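Visit to the Bondari cutting works, 6th April

The party reached the Enthorpe site at opening time and was taken first to the sorting room. Rough garnet and blue sapphire are graded under a north-facing window, then weighed and booked in. The current lot held 598 stones, of which 73 had been set aside for visible fractures.

Casimiro Montes led the cutting demonstration. Pavilion facets are cut before the crown, and the stone is transferred to a second dop with wax. For sapphire he runs a copper lap charged with diamond. Polishing a single stone of two carats takes most of a morning.

Heating is done off site by Paredes. Lot sheets give the treatment, and buyers who want unheated stones for astrological rings can ask for the sheet before purchase. The works does not recommend a stone by birth chart and sends such enquiries elsewhere.
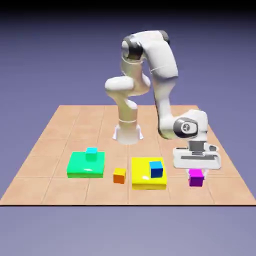 Todor Dimitriou asked whether an open-backed setting was needed for a ring of this sort, as his own jeweller had insisted on one. Montes replied that the cutter's only concern was girdle thickness, and that the back was a matter for the setter.

The next visit is in June. Stout shoes are required on the cutting floor.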